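Tablecloth on a wooden desk, keep it or not?

nchauke
Hello all. My desk is in a wooden alcove, and since March I keep a white butterfly tablecloth on it, with a crocheted lace border.

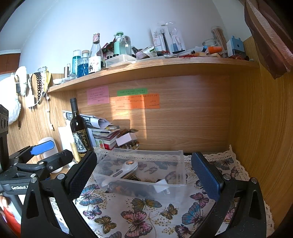 My sister says that lace is for dining tables. I like it, but I want other opinions.

Skerska86
Your sister is right, sorry. Cloth slides when you write. I would take it off.

brekke_home
I disagree. Mine has stayed in place for years, with a thin rubber mat under it. Do you keep small things on it?

nchauke
Yes, my beauty things are in a clear plastic bin, so the butterflies still show through. 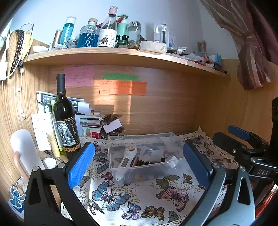 I would also like to find another place for the wine bottle, maybe the shelf.

Skerska86
The shelf is better. Red wine and white cloth, no thank you.

brekke_home
Move the bottle, keep the cloth. Wash the lace by hand.

nchauke
Thank you both. I will buy the mat on Friday.
Nomvula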